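Support > Play Kitchens > Findent Table Set > Setting Up and Putting Away

Section 6. Laying Out the Kitchen Table Set

Welcome to the part of the guide most families turn to first! By now your Findent table should be standing level on its feet, and you will be itching to get the little pots and plates onto it. Do take a moment to read through the steps before you start — they go quickly, and the table is much nicer to play at when the big things go down before the small ones.

1. Wipe the white tabletop with a soft, barely damp cloth and let it dry. The small holes in the top are part of the design, so please don't fill them.

2. Set the black oven down on one side of the table, well in from the edge, and turn it so that small hands can reach the handle.

CAUTION: Leave the warning label on the oven where it is, even if it spoils the look a little.
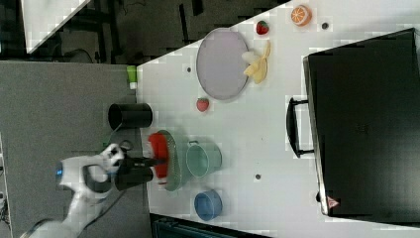 Findent Table Set · Page 2902

3. Put the large round plate down next. It takes up more room than you'd think, and the bananas, the strawberries and the orange half will all want to be on it or near it.

4. Find places for the smaller dishes. The green plate, the pot and the blue bowl can go wherever your child likes them. Pots and bowls that have tipped over roll easily, so stand them up again before anyone leans across the table.

NOTE: If a piece is missing from your box, write to Svenja Bauerfeind at our Londadstead office and mention the section number. She keeps a shelf of spares and is very happy to hear from you.

5. Add the frying pan, the slotted spatula and the colander. The colander doubles nicely as a carrying basket when it's time to move the toy foods from one end of the table to the other, and a bottle of ketchup will lie down in it quite comfortably.

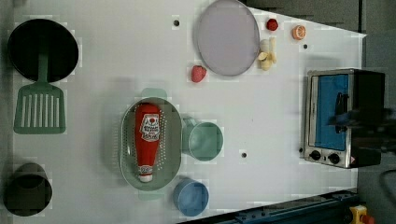
6. Keep the cups together if you can. Children tend to pour from one to the next for a good long while, and a clear patch of table in front of them saves a lot of reaching.

7. Bring out the soft foods last of all. They should stay well away from wet cloths and wet cups.

Caring for the felt ketchup bottle

The ketchup bottle is many children's favorite, and it gets squeezed a great deal. A little fuzz along the edges of the red felt comes with all that handling, and you can trim any long fibers with small scissors.

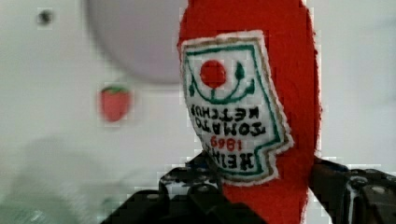
Go gently around the stitched label, and dab at marks with a cloth instead of rubbing. Please don't put the bottle in the washing machine. If it does get soaked, press it in a dry towel and leave it somewhere airy for up to 3 days, turning it now and then — the stuffing takes longer than the outside.

When play is over, return the foods to their bag and stack the dishes with the large plate at the bottom. Storage is covered in Section 7.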